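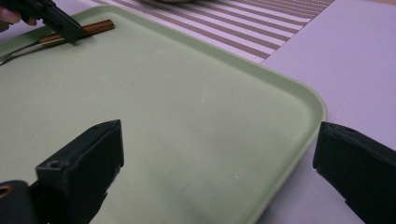 YVETTE SUTHERLAND STILL WRITES BACK

I met Yvette Sutherland in the bar of the Derkmont, where she was ten minutes early and I was (sorry, Yvette) nearly twenty late. She'd already ordered me a coffee and had the waiter's life story by the time I got my coat off. If you've watched even one episode of Furtună, you'll know her as Magda, the harbour boss who never smiles. Well, she smiles constantly! She also snorts when she laughs, and she laughs at her own jokes before she's got to the end of them.

The thing I really wanted to ask about was the letters. Fans of the show write to her on paper, with stamps and everything, and she answers them all by hand. After the second series there were 1077 of them waiting at her agent's office and it took her until March to get through the pile. "I had a lump on my finger like a schoolgirl," she told me, and held it out for me to inspect. It's still there, a bit.

Her favourite came from a woman of 84 who had spotted that Magda's coat buttoned on the wrong side in one scene and wanted a word with whoever was in charge. Yvette passed it to her director, Ghislain Bouchard, who wrote back himself and apologised. The woman sent them both shortbread.

I asked what's rude and what isn't, if you see her out and about. She thought about it for ages. Saying hello is fine, and so is a photo, though she'd rather you didn't do it while she's chewing. She was once stopped in a chemist's by five people on a hen night and ended up going along for a drink with them, and she still gets a Christmas card from the bride.

She's about to start rehearsals for Vinska, a two-hander with Waqas Malik, and she's terrified. It's her first stage job in years and the theatre only has 400 seats, so she'll be able to see everybody's faces. "Waqas says look at their foreheads," she said. "I tried it on my neighbour and he asked if he had something on him."

Then she paid for the coffees while I was in the loo, and left a note under my saucer telling me to get home before the rain.

Contact us | © Revidach Magazine | Back to top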